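**Limewash over old vinyl silk: primer or sand back?**

**mossgate_r** wrote:
Back bedroom, 1930s semi, lath and plaster on two walls and plasterboard on the others. All four have at least two coats of vinyl silk. I want a limewash finish in a warm grey. The Barta tin says "suitable for previously painted surfaces with mineral primer". The Limo data sheet says to remove all silk finishes first. Which is right?

Wall area is small. Budget is 100 pounds including brushes.

**tallow** wrote:
Both, for different products. Barta is an acrylic with a limewash effect. It sticks to most things if the primer does. Limo is slaked lime and needs suction. Put it on silk and it will dust off on your sleeve.

**Kettering_Dave** wrote:
Disagree with the second half. I have Limo over a quartz primer over silk in a hallway, five years now, no dusting. Washed the silk down with sugar soap, keyed it with 120 grit, one coat of primer left overnight.

**tallow** wrote:
A keyed and primed wall is not what I described. I said on silk.

**mossgate_r** wrote:
So keying is enough and I don't need to strip? The plasterboard walls are flat but the old plaster has a few blown patches by the chimney breast.

**Kettering_Dave** wrote:
Keying is enough where the paint is sound. Do a tape test in several places. If it lifts, scrape that area back and fill with a lime-compatible filler. Ordinary filler flashes through as pale spots.
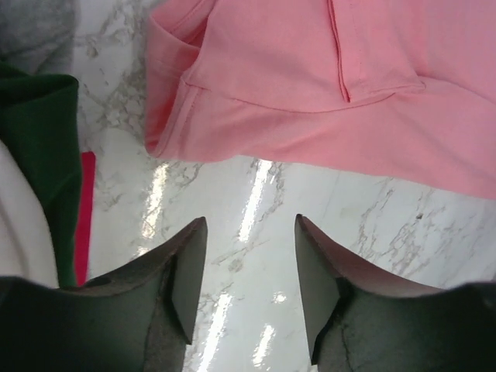
Two thin coats, damp the wall lightly between them, and work in crosses with a block brush. Keep a wet edge and do each wall in one go. Mix all your tubs together before you start. Mine were from two batches and I can still see the join behind the door.

**fen_plasterer** wrote:
Blown plaster by a chimney breast wants looking at before any paint goes on. Check the flashing and whether the flue is vented. If there are salts in that wall they will come through limewash, acrylic or anything else. Brush them off dry, don't wash them.

I would also leave the vinyl on the plasterboard and strip it from the lath walls only.

**tallow** wrote:
Then the two pairs of walls will dry to different shades. Suction has to match all round. Prime everything or strip everything.

**fen_plasterer** wrote:
Primer evens that out. Stripped walls get primed too.

**tallow** wrote:
Partly. I have seen it fail to on old lime plaster, particularly with darker colours.

**mossgate_r** wrote:
Tape test done. Sound everywhere except a strip beside the chimney breast, so I'll scrape that, leave it open until August and see if anything appears. Colour is down to Sosgate 3607 or Clikcombe 2562. Does either dry much lighter?

**Kettering_Dave** wrote:
3607 goes a lot lighter. Paint a board, leave it two days, then decide. I haven't used the other one.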